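Follska Movement Studio: Home Walk-Through for Returning Knees
Form 12, revised March

Do the whole list before your first unsupervised session. Mark OK, FIX or N/A. "Sort of" is a FIX.

1. Hallway clear of rugs, shoes and sleeping dogs.
FIX. Two rugs. The dog was N/A until he lay down in it.

2. Handrail firm on both sides of the stairs.
OK on the left. The right one is a decorative suggestion. Bracket ordered from Hellton.

3. Chair for sit-to-stand practice does not roll, swivel or fold.
FIX. It did all three. Swapped for a kitchen chair. 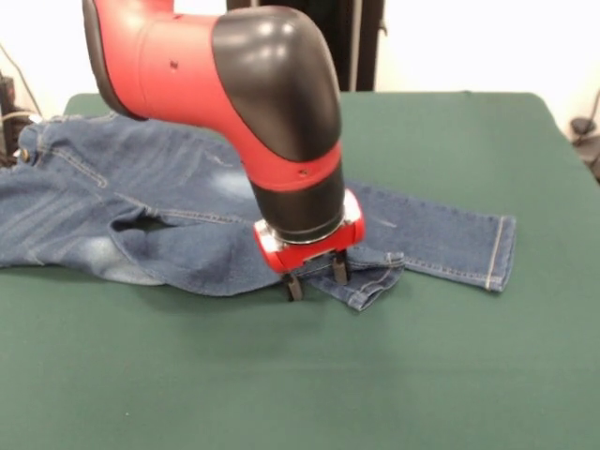

4. Clothing lets the knee bend fully without hauling at the fabric.
OK after a change of pants. Client was attached to the old pair and said so at length.

5. Floor space for lying down, head supported on books.
OK. The book used has 742 pages and has finally been opened, to check for pressed flowers.

6. Bathroom mat grips when pushed with a foot.
FIX. Grips like butter. Replace before the next shower.

7. Phone within reach from the floor.
OK, once moved off the top of the refrigerator.

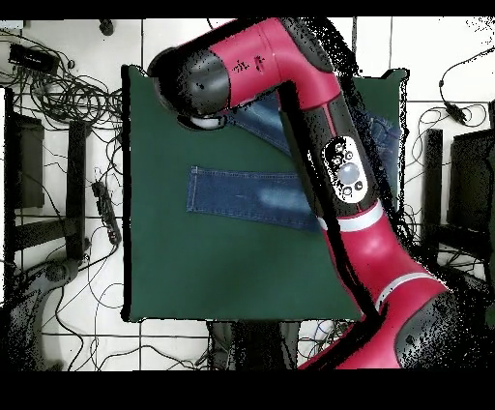 Red and black arm over the green work surface.

8. Outdoor route checked for curbs, roots and loose gravel.
OK as far as the Prorau footbridge. The bridge has 144 planks and two of them move. Turn back there for now.

9. Shoes have tread left.
FIX. Smooth enough to ski on.

10. Ice pack in the freezer, and findable.
OK. Filed under peas.

11. Client can say when to stop.
FIX. Client says "one more" instead. Go over this again.

Items marked FIX to be rechecked before 11 a.m. practice resumes. Leave a copy at the Chin Street desk.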